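A few posts about the hotel laundry and housekeeping side of things, since people keep asking me what changed after the robots came in. I work at the Masmont in Evstead. 220 rooms. Room attendant first, now half that and half something that still doesn't have a proper title.

2/ The delivery carts came first, in July. They take linen from the basement to each floor and bring the dirty bags back down. Before that we had two runners per shift. One of them moved to the front desk and the other left for a job at the hospital.

3/ The carts are fine. They are slow at the elevator and they stop if you leave a vacuum cord across the hall. You learn to tuck the cord. What I miss is being able to tell a runner "bring me extra pillowcases, 491 is a mess." Now I put it in the tablet and it comes with the next load.

4/ Management says the carts save us 20 minutes a shift. I timed mine for a week and that is close to right. The minutes went into more rooms. I had 13 on my board before and I have 14 now. That should be said whenever the time savings get mentioned.

5/ Second part is the picking up. Galindo is the company that wants to sell the hotel an arm that clears trash and small items from a room before the attendant goes in. To teach it, they need people doing the job with hand-held grippers, over and over. That is the half of my job without a title.

6/ You hold a gripper in each hand and do what you would normally do with your fingers. Snack bags, cotton pads, tissues, bottle caps, socks. On the bed, under the bed, next to the pillow. Then you put it all back and do it again a different way.

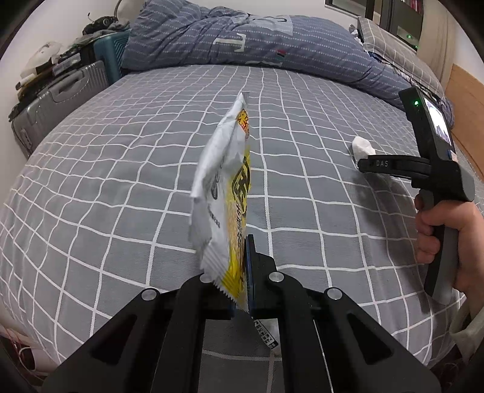 7/ Foil bags are harder than they look. Pinch the middle and the bag twists on you. Pinch the sealed end and it mostly holds. With bare hands I never once thought about where I grab a chip bag. Cotton pads are easy to hold and easy to drop in the wrong place.

8/ The target is 800 good pickups per person per week. A pickup gets thrown out if you fumble, if you go too fast, or if your sleeve gets in the way. My first week I had almost half of mine rejected. My wrists hurt in a new spot, lower than where they hurt from making beds.

9/ Pay is the same hourly rate as cleaning. Several of us asked for more, on the grounds that we are teaching the thing. The answer was that it is lighter work. It is lighter. I still think we should get more.

10/ Something I did not expect: the Galindo people ask us questions. Do you throw out a half-full bag of chips? (No. If there is food in it and the guest is staying, it stays.) What about a crumpled receipt? (Leave it.) They had all of that down as trash. We went through a long list with them and most of it changed.

11/ That is the part I would worry about if I were a guest. Picking up is one problem. Deciding what is garbage in a stranger's room is another, and we get it wrong sometimes too, after years.

12/ Our sister hotel in Cadow skipped the carts and cut a floor supervisor instead. Their attendants carry their own linen and have the same board as us. So I can't say the robots are the reason for the extra room. I can say they didn't prevent it.

13/ Someone asked if I would tell a new hire to take this job. Yes, if you need steady hours. Ask how many rooms are on the board, ask if it goes up when new equipment comes in, and get the answer in writing.

14/ Our contract is up for talks soon and the gripper work is on the list, with its own job title and its own rate. I'll add to this thread when there is something to report.

24 Nov 2019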